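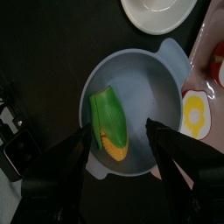
Corn in the light blue pot, husk uppermost.

The play kitchen storage has been redone. The previous arrangement was a single deep crate, into which everything went at the end of the day in whatever order it was picked up. The crate held the volume well enough. Retrieval was the problem. Anything small migrated to the bottom within a day or two, and the only way to get at it was to tip the whole lot out, after which it all had to go back in.

The replacement is a low Cladano shelf unit, bought second-hand from a house on Himside and carried home to Stundport in the back of the car with one seat down. It has 2 usable shelves and a top. The lower gap is generous. The upper gap gives 113 mm of clear height, which decides most of what follows.

Cookware first. I had assumed the pots would stack, and they mostly do not. The light blue one is round and shallow with a flat tab handle on each side, and those tabs are the controlling dimension. Measured across the body it fits nearly anywhere. Measured across the handles it needs to be turned on the diagonal to go in beside anything else. I spent longer than I should have trying it square on before turning it. It now lives on the upper shelf, handles running corner to corner, and works as a tray for food.

The food is sorted by shape. I tried sorting by type (vegetables, bread, things with eggs in) and gave it up, as the categories needed explaining every evening to the people doing the tidying, one of whom is four. Long items go in the blue pot. Round items go in a tub. Flat items stand on edge in an old letter rack. The plastic corn counts as long. It sits best at an angle with the green husk on top, and if it is laid the other way up it tends to roll when the shelf is knocked. The ridges on the husk hold dust and need a soft brush. The kernels are easier and will come clean with a damp cloth. I would not put any of it through the dishwasher – one carrot went through in July and has had a bend in it ever since.

Bowls were the second half of the job. A large bowl is awkward to store because it takes up a lot of shelf and is mostly air, so it has to earn the space by holding something. The light grey mixing bowl is deep as well as wide, and there was never any prospect of it going on the upper shelf. It went on the lower one, at the right, where it can be pulled straight out.
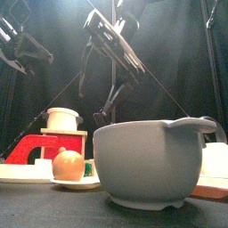 Ashraful Bhuiyan disagrees with keeping anything in the bowl at all. His view, given by email after I sent him the shelf plan, is that a mixing bowl in a play kitchen gets used more than any other item, and that every use will begin with its contents being emptied on to the floor. He would keep it upside down on the top of the unit and accept the wasted space. In the Bhuiyan household it has apparently been done that way for years and the floor is clear.

I have some sympathy with this, having cleared the floor a few times since. The objection to the top of the unit is reach. A deep bowl with a flat rim is easy to grip, but at that height a small child will pull it down by the rim and it will arrive rim first. I have compromised by limiting the contents to cloths and the oven glove, which do no harm when tipped out. The wooden pieces have gone to the left of the bowl, loose, with a strip of beading along the shelf edge to stop them walking forward. The beading is 6 mm high. I tried it without glue first and it fell off, so it is now glued.

Labels are still to do. I had planned to print words, but outlines drawn round each item would be more use to a non-reader, and the blue pot has a distinctive one on account of the handles. Paper would have to be covered with something. Paint on the shelf would be permanent, and I am not yet confident enough in the layout for that.

Outstanding: a lid with no pan, a cup hook that does not suit any of the cups, and the old crate, which is in the hall and already has shoes in it.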